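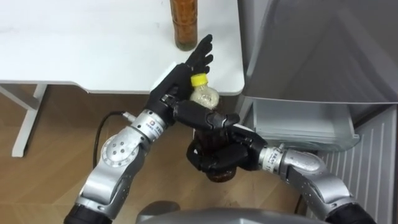
Small bottle with the yellow cap, brown bottle beside it.

Home | Diary | Archive | Contact

25/03/2019

Went through the bottles on the white desk. The small clear one holds something pale, granular or cloudy, that I failed to label in March last year, so its age is unknown. Capacity is not marked either. I filled it from the tap to the shoulder of a spare of the same type and got 93 ml. Entered in the notebook under Cidby, where the others came from.

Desk height left as it was. Halina Żak wants it raised 18 mm for standing work. I have no objection, but the crank handle is still with Szymon.

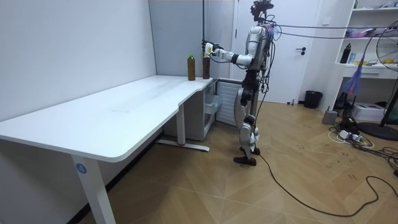

The brown bottles stay at the back corner for now. Green cap on the left. I would move the other one in from the edge before anyone raises the desk. Sticker 4 on the leg still matches the room list.

Ordered spare caps from Zakico, minimum quantity 300, far more than needed. Genowefa will take half. Remaining: rinse the spare, write the labels, find the fine marker.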